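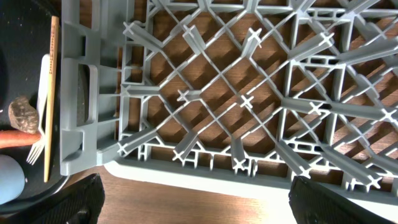
Using a dishwasher rack on the table as a drying rack, anyone else?

Kitchen Talk > Dishes and Cleanup
194 views, 8 replies

pridumpie wrote:
OK so my dishwasher quit in September and the part for it (it's a Durnari) is still on order. I pulled the gray plastic rack out and I've been using it on the kitchen table for hand washed stuff. And I kind of love it? Plates stand up, bowls stay put, it's free. My sister says it looks like I'm moving out. Is there any real reason not to do this? The only thing I can't figure out is where to put forks and chopsticks, so for now they go on a round black tray next to the rack.

mugshelf_40 wrote:
Not weird at all. I did it in my old apartment for months. My only question is what's under it. The bottom of those racks is wide open, so every drop goes straight to the table.

pridumpie wrote:
Bath towel when the dishes are soaking, nothing when I'm only parking stuff there. I know, I know.

gravyboatcaptain wrote:
Please put something under it every time!! I wrecked a table with a "just for a minute" dish rack. White rings all over the finish and I never got them out. Go buy a Wendt mat, they're cheap, or use a cookie sheet.

mugshelf_40 wrote:
Depends on the finish though. Mine was sealed up good and I wiped it down every night, no rings at all.

gravyboatcaptain wrote:
Every night, sure. Ask me how long that lasts in a house with kids. 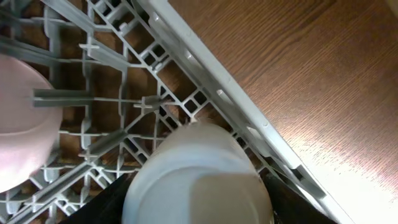
pridumpie wrote:
Ha, fair. I've been reading up on table finishes since you posted and now I'm nervous, because I have no idea what's on mine (it came with the house). You can see the wood grain right through the gaps in the rack, so yeah, a drip has nothing to stop it. I'm going to try the cookie sheet first since I own one. Does the rack slide around on metal? It's pretty steady on the bare table.

lentilsagain wrote:
Put a dish cloth between the rack and the cookie sheet. Steady as can be, and it soaks up the small stuff.

zoltska_fan wrote:
I'm going to be the grump. Why not get a real drying rack? I've got the folding one from Zoltska, it has a tray with a spout that empties into the sink and it goes in a cabinet when I'm done. A dishwasher rack takes up half the table and you can't eat there. Plus when the part comes you'll have to put it all back and then what, you're out of a drying rack again.

lentilsagain wrote:
Some of us don't want to buy one more thing for the kitchen, grump. It works fine, leave it alone.

zoltska_fan wrote:
I did say I was the grump.

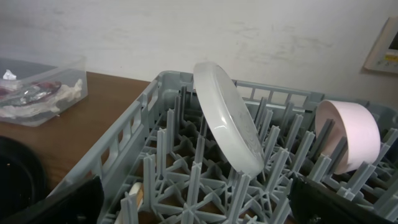 pridumpie wrote:
I get the space thing, we've been eating at one end of the table and it's getting old. But spacing is what sold me on this rack. My old wire one had wimpy little slots and everything leaned on everything else. With these tall pegs I can stand a white plate in the middle and tip the pink bowl on its side over to the right, and they don't touch at all. Bowls are still fussy, I'll admit. If I set one in there too flat I end up with a puddle inside, so I try to get it up on its side between the pegs and then leave it be.

mugshelf_40 wrote:
Yep, sideways is how I did bowls too. Tip them as far over as they'll go and give them a shake first.

gravyboatcaptain wrote:
Or dry the bowls with a towel like my mother made us do and only rack the plates. Takes 2 minutes.

pridumpie wrote:
I'm not drying anything by hand, that's where I draw the line lol. Cookie sheet and dish cloth are going under it tonight. And for the forks, I may just stand them in a tall glass at the corner of the rack unless someone has a better idea?

lentilsagain wrote:
Handles down in the glass, and dump out the water in the morning. Chopsticks I'd leave lying flat on your tray with a paper towel under them, mine got fuzzy at the ends from standing in a wet cup.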